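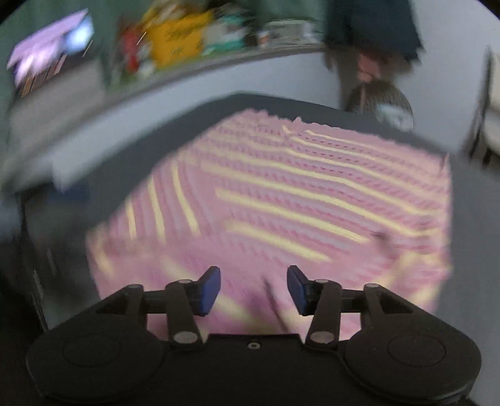

Yiran Wan wrote in to ask whether we have to throw out a whole recording just because the gripper closed on nothing the first time. Nope! Keep it, as long as you go back and get the cloth on the second try. Three misses in a row and I'd stop and start over.

Which rules are we talking about?
The Gakix house rules for hand-held gripper work, last changed in March. I keep this page up for everyone at Filtport and Gondodwood, so if something reads funny, blame me and send a note.

How fast can I move?
Slower than you want to. I rushed like crazy my first week (everybody does) and a lot of my clips were a smear. If the pattern on a cloth streaks while you're reaching for it, ease off.

Does the cloth have to be flat when I start?
No, and please don't iron anything! Folds and bumps are fine. Spread it out so there's some table showing on at least one side and go.

Should I clear the shelves behind the table?
The rules only cover the work surface. Keep that clear of anything you aren't folding. Background stuff can stay put.

How many takes per cloth?
Up to 70, then swap it for another one. Our Pálfi set stands at 1,018 takes and the goal was 1,000, so we're good there, but the limit per cloth still counts.

Do I need to check the finger pads?
Yes, before each session. Open them all the way, close them, look for lint. Rule 112 if you want the long version, and it really is long.

Can I talk while recording?
Sure, sound isn't kept. I hum.

Page updated 2023-01-18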